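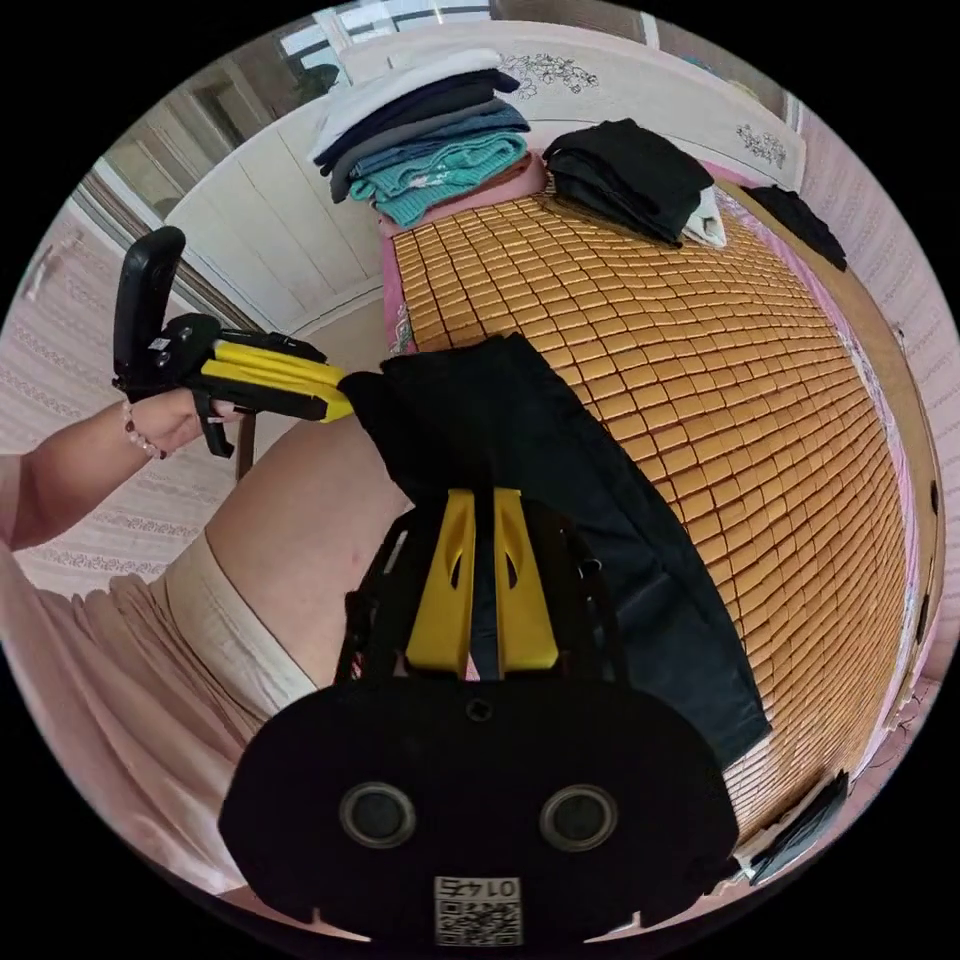
Dark garment laid out on the bed, yellow gripper fingers of two grippers touching it.

**Progress report to the Andadetti fund: Kamata House tours and mixed media workshops**
Prepared by Lizeth Huamán, program lead
Period covered: the second quarter, through the end of June

## Where we are

The house reopened to visitors in the spring with the ground floor and the front stairs. The second floor stays closed until the stair rail is repaired. Tours run at 10:30 and 2:00 on open days, and each is limited to 12 people, the number the front parlor can hold without anyone leaning on the wallpaper.

Nidia Quispe rewrote the tour script during this period. The old one spent most of its time on the architect and very little on the family or the people who worked for them. The new one gives the kitchen and the back pantry their own stops. It also drops the story about the ballroom mirror being shipped from France. We found the bill of sale in the county records and the mirror was bought two towns over.

Visitor comments on the new script are mostly good. A few returning visitors miss the mirror story and have told us so. Guides now mention it as a family legend and move on.

## Workshops

We held 4 mixed media workshops in the carriage house. Participants build a small panel or box from old hardware, sheet music, broken clock parts and similar pieces that have no collection value. Maribel Yupanqui taught all of them. The first ran almost an hour over because the glue we bought took too long to set. We switched to a faster one and moved the gluing to before the break.

In total, 61 people took part. Most came from the county, but one family drove in from out of state after reading the listing in a travel newsletter. Two sessions filled early and we kept a waiting list. The evening session was the weakest. The carriage house lights are poor after 7:00 and people had trouble seeing small parts, so we do not plan to repeat it before the lights are replaced.

Supplies are holding up. Itomar, the salvage yard, let us take two crates of door plates and drawer pulls at no charge. We still need flat wooden backing panels, which we have been buying one at a time at a poor price.

## Travel pages and trail leaflet

Yeison Correa finished the text for the walking trail that connects the house with the depot and the old bank building. The leaflet is at the printer and we ordered 1000 copies. Proofs came back with the depot on the wrong side of the tracks on the map. That has been corrected - we asked for a second proof to be safe.

The online version of the trail is on the Wurkby site. It loads slowly on phones. Yeison is reducing the size of the map file and expects to have it fixed before the school break ends.

## Spending

Workshop costs were under budget, mainly thanks to the donated hardware. Printing came in over budget because we moved to heavier paper after the first samples tore along the fold. The two nearly cancel out. The stair rail has not been paid for and that line is untouched. The full ledger is attached separately.

## Problems and delays

- **Stair rail.** Makis Kouris, our carpenter, found that three of the balusters are cracked through and have to be turned by hand. He has the wood. The work starts after he finishes a church job.
- **Parking.** The gravel lot holds fewer cars than we told you in the application. The school next door lets us use its lot when classes are out, but we have nothing in writing yet.
- **Guide training.** We planned to train six guides and have trained four. One person moved away and one has not finished the reading.

## Next period

We will open the second floor if the rail passes inspection, and add the dressing room and the sewing room to the tour. Maribel will teach two more workshops, both in the morning. The leaflet goes to the depot, the library and the visitor desk at the county building.

We would like to move what is left of the workshop line to carriage house lighting. Makis has given us a price, and it is on the last page of the ledger. Please let us know whether this needs a formal request or whether a reply to this report is enough.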